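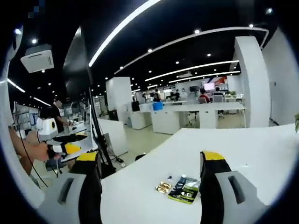 # Chapter 4: What Sets the Price of a Coin?

I bought my first crypto in February, on my phone, in the back of a cab to Helldale, and I paid too much for it. The screen said one price. My receipt said another, and it was a good bit higher! I blamed the app, then the fees, then myself (that last one was closest). What I didn't know yet was how an order book works, and that's what we'll spend this chapter on.

An order book is a list of people waiting. On one side are the buyers, each with the most they'll pay. On the other are the sellers, each with the least they'll take. The gap between the best buyer and the best seller is called the **spread**.

Say a small token called Rusnák has a best offer of $82, but only 20 tokens are for sale at that price. The next batch is at $100. If you want more than 20 and you hit "buy now," you'll eat through the cheap ones and pay $100 for the rest - and your average lands somewhere in between. Traders call this **slippage**.

My friend Radoslava Jurčo learned it on the Jistach exchange with an order of over $3000, so I got off easy.

We'll start with market orders and limit orders, then read a thin book line by line. Kvido Šindelář's trading diary comes back in section 4.3, so keep your notes from the last chapter handy.

**Before you read on:** write down what you think "the price" of a coin means. One sentence is plenty - you'll need it for the first exercise.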